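Estholm under-seat cabin bag
Sold and posted by Verkano
Colours: slate, moss, brick
Weight empty: 1,545 g
Height: 400 mm
Guarantee: two years

I fly with hand luggage only, and I have done ever since a suitcase of mine went to Kaunas without me (I was in Bristol). So when Fadik brought out the Estholm I bought one for myself before I ordered any for the shop, and I've been carting it on and off planes ever since. I like it a lot, though it has its faults and I'll get to those.

It's a soft bag that opens flat like a suitcase, with backpack straps that tuck away behind a zipped panel. I can get four days of clothes in it if I wear my boots on the plane, or three if I'm taking a proper jumper. The old Estholm was 400 g heavier and you really felt it on the long walk to the far gates!

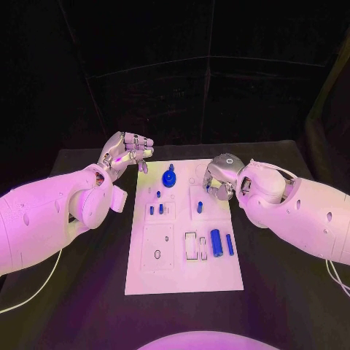 The laptop sleeve now opens from the side as well as the top, so you can whip the thing out at security with the bag still on one shoulder. Liquids go in the little clear pocket on the front. Khoa Hoàng, who packs our orders, reckons the pocket is too small for a family's worth of sun cream, and he's right, but it does me fine.

My grumbles, then. The water bottle pocket is tight, and once the main part is full you'll be wrestling anything bigger than a small flask into it. The brick colour shows scuffs. I'd also have liked a luggage tag window, and I've told Fadik so twice.

Will it fit under the seat? It has for me every time so far, but airlines do change their rules, and the free bag on the cheapest ticket can be smaller than you'd think. Check your own booking, measure the bag when it's packed (a stuffed front pocket sticks out a fair bit) and if you're stuck, ring us and ask for Nneka Omoregie. She knows all the small print.
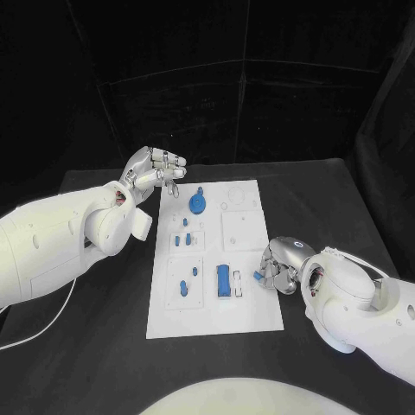 Two white robot arms over a board of blue and white parts.

Cleaning is easy enough. Damp cloth, drop of washing-up liquid, hang it up by the top handle. Please don't put it in the machine, as the back panel has a stiff board in it that won't come out.

If you want to keep things tidy inside, the Quách packing cubes fit nicely, one large and two small side by side. They're sold separately.

Orders in before 2 pm go out the same day. Returns are fine as long as the tags are on and it hasn't been on its holidays yet. Spare straps and zip pulls are on the parts page, and Beca Price looks after repairs.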